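How to record a love duet when the two singers live in different places

My wife and I sing together as a hobby, and last year we recorded two duets with our friend Tove Ragnarsson, who was living abroad at that time. I made many mistakes, so I wrote down the steps that worked for us. You need a computer, one decent microphone for each singer and closed headphones. I use the Brekano recording program, but any program with several tracks will do.

Step 1. Find the key first

Most duets fail already here. A song that is comfortable for a low male voice is often too low for the second singer in the verses. Both of you should sing the highest and the lowest line of the song over the phone and agree on the key before anybody makes a backing track. We moved our first song up by 2 semitones and it was much easier for Tove.

Step 2. Make a guide track

Play the chords on piano or guitar together with a click. Sing both parts yourself, quietly, also the part that is not yours. It does not need to be beautiful. Leave two empty bars with only the click at the beginning, so that the other person knows when to come in.
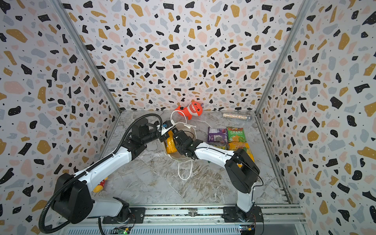
Export the guide as a WAV file and write the tempo in the file name. Do not send an MP3, as it can add a small silence at the start and then the voices will not fit together later.

Step 3. Divide the lines

Print the lyrics and mark them with two colors. Decide who takes the first verse, who takes the second, and which words you sing together. In the chorus, one voice must have the melody and the other the harmony – if both of you decorate the melody, the listener gets tired.

Mark the breaths too. When two people breathe at different places in a shared line, no program can repair it nicely.

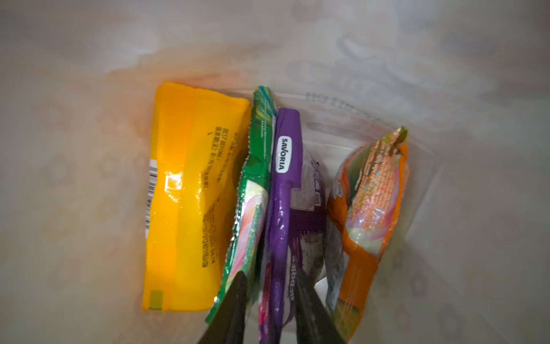 Step 4. Record one voice, then answer it

The singer with the melody records first, three full takes. Choose the best one and send it to the partner. The partner listens to this take in the headphones and not to the guide. In this way you answer a real voice, with its small delays and soft endings. After that, the first singer can record again over the partner's voice. Our second version was always warmer.

Step 5. Mix the voices

Put the melody almost in the middle and the harmony a little to the side. If the words sound sharp, lower the area near 2000 Hz slightly on one of the voices, and leave the other as it is. Use the same reverb for both, so they seem to stand in one room. 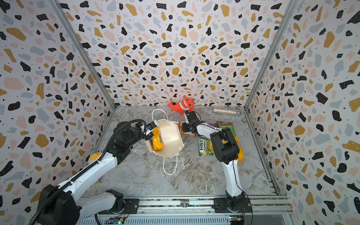
Page last changed: June, by Kári Blöndal

Step 6. Listen the next morning

Ears are tired at night. Play the song on small speakers, with low volume, and check that you understand every word of both singers. When one of them disappears in the chorus, raise the whole track a little before you touch anything else. Then save a copy of the project with both original voices in it, without effects.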